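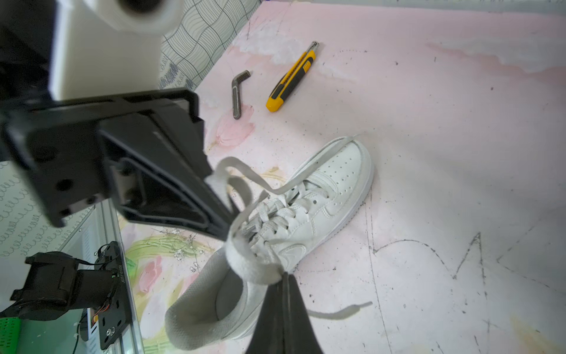

Robotic lace handling is the use of robot arms to hold, thread, loosen or remove shoelaces. It is found mainly in shoe repair and resale, where pairs arrive in mixed sizes and conditions and where most of the work was long done by hand. It is one of the slower branches of automation in the footwear trade, as a lace bends and tangles in a different way each time it is picked up.

One workplace where it has been taken up is the Paisan shoe refurbishing works at Tadthorpe, which handles 3,000 pairs a month. The works has six lacing cells, known on site by the name of their control software, Mallarura.

Method

Two arms generally work on one shoe. One keeps the lace taut while the other steadies the upper or reaches for the free end. Grippers with two fingers are usual. They pinch a flat lace well enough but have trouble with a frayed end, and a shoe that tips on to its side may have to be set straight by a person before the arms can go on. 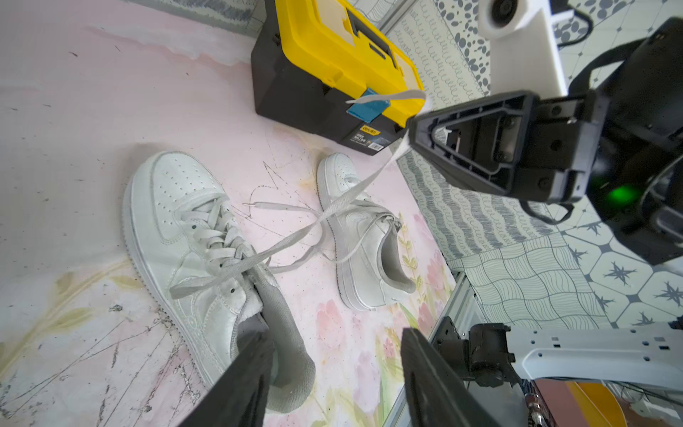

Layout of a cell

A pair of arms is commonly fixed to a metal rail along the near edge of the work area, so that both can reach the middle. Shoes and hand tools may share the same surface. Patterned walls and mats are sometimes fitted to help with camera positioning. 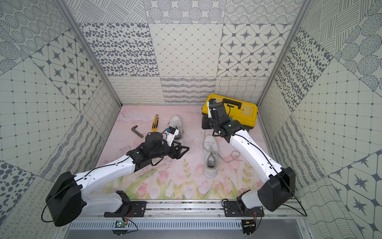 Clekano Encyclopedia of Trades. Entry by the footwear desk.

Effects on staff

Before the cells came in, lacing at Tadthorpe was paid by the pair and done at long benches. It is now paid by the hour. Three lacers on each shift moved to cell minding, a job that consists of setting out shoes, clearing tangles and deciding when a lace should be cut off and replaced. Others went to cleaning and stitching, which remain hand work.

Lacers had often complained of sore thumbs and wrists. Minders report less of this but more standing, and some find the waiting dull. Training for the new post takes three days. The older skill of lacing at speed is no longer taught to new starters, although boots with hooks are still laced by hand.

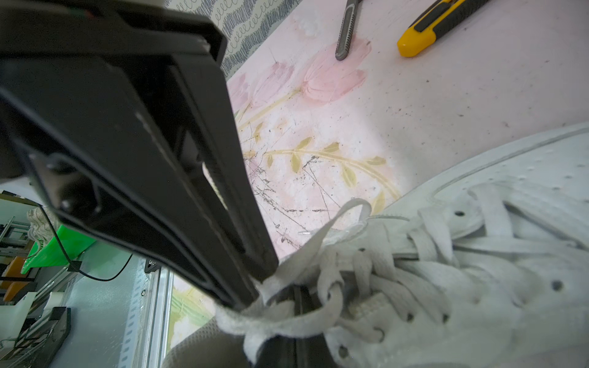 Gripper finger among the laces of a white trainer.

Pay for minders was set one grade above that of bench lacers. The evening shift was the last to change over, in December.

See also: Shoe repair; Piecework; Industrial robot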